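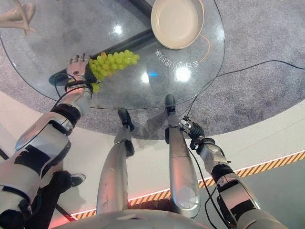 Figure 3. Head view, left hand on the grapes at the glass table. The right hand is not used in this task.

4.3 Soft clusters

The results in Section 4.2 were obtained with boxes and bottles, and we would not want a reader to carry them over to objects that change shape when held. The grape task was added in May for that reason. The policy was trained on 1,226 demonstrations, 164 of them with grapes, and then run for 300 trials with the left hand at two sites, Jumeck and Jusstead. The plate was left on the table in every trial, so the task differs from the earlier ones mainly in the object.

We count a trial as a success if the bunch is lifted clear of the glass, held, and placed on the plate. By that rule the policy looks good. We doubt that the rule is a fair one. A bunch can hang from a single side stem and still pass, and a squashed grape costs nothing. Earlier work on the Herov hand used much the same rule, and we suspect that its figures for fruit are flattering in the same way.

The glass top is a further worry. Glare from the lights falls on the surface, and there is lettering on it that the head camera sees in mirror form. Depth readings on clear glass are poor at the best of times. We first took the policy's steady approach height as proof that it had learned to cope with this. A simpler account is that the table never changed height, and nothing in our data rules that out.
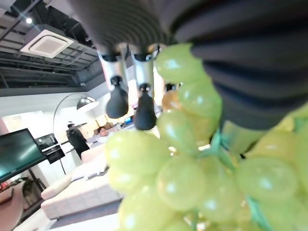

Figure 4. Wrist view, fingers above the bunch. The nearest fruit is well out of focus.

The wrist cameras were meant to make up for what the head camera misses. How much they do so is open to question. When the hand is close, the bunch fills a large part of the image and loses most of its detail, while the rest of the view is taken up by the room: lamp, sofa, television, a person. A network given such images may well be using the furniture to work out where the hand is. We tested this in a small way by covering the background in 14 trials. The placing error grew in most of them. That is too few trials to settle the matter, but it is enough to make us careful about the word "grasping" in our own title.
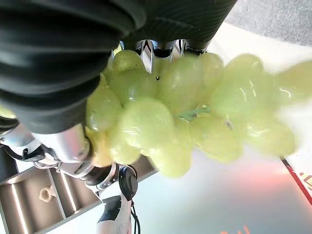 Figure 5. Wrist view with the fingertips against the upper side of the bunch. Part of the stem can be seen between the grapes.

Some wrist views are much better. In Figure 5 the grapes nearest the fingertips are sharp, and a short length of stem is visible. A person would probably use the stem to decide where to hold the bunch. We looked for signs that the policy does the same and found none that we trust. Attention maps did light up near the stem, but they also lit up on highlights and on the edge of the hand, and it is easy to see what one hopes to see in such maps.

The Frimpong baseline, which closes the fingers at a fixed point above the centre of the bunch, did nearly as well under our rule. We report this plainly as it weakens our claim. Either the learned policy adds little for this object, or the rule cannot tell the two apart — and we lean towards the second view without being able to show it. A scoring rule that weighs the fruit before and after each trial would be a start.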